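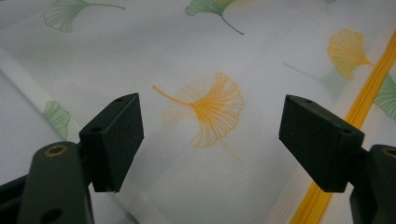 白底银杏叶纹织物，质地轻薄，表面有细横棱纹。

织物整理与捐赠工作进展

本中心布艺物资整理工作于今年四月启动，现已完成第一阶段任务。截至2024年10月，经清点、分类并登记入册的窗帘、桌布及零散布料共计2,000件，由Rundale布艺工坊与Benmoussa社区服务处共同承办。

整理组负责人Hajar Mahrous表示，轻薄类织物在折叠和存放过程中易生褶痕，须与厚重面料分开放置。银杏叶图案一类的印花薄料，现统一归入“浅色薄织物”类别，折叠时印花面朝内，层间衬以无酸纸，每箱不超过16件。橙、绿等有色印花织物入箱前，应先行检查是否掉色，并在标签上注明检查日期。

第二阶段将重点处理尚未登记的70箱布料。Romain Cordier负责修订分类目录，Youssra Tazi负责与受赠单位联络。有意申领布料的学校及社区团体，请填写申领表，写明用途、所需尺寸及数量，交至服务处二楼9号窗口。申领结果将以书面形式通知，领取时须出示单位证明。

布料一经领出，原则上不予退换。如发现破损或标签与实物不符，请于领取当日向窗口工作人员提出。

联系我们：Benmoussa社区服务处二楼9号窗口 | 版权所有，未经许可不得转载 | 返回顶部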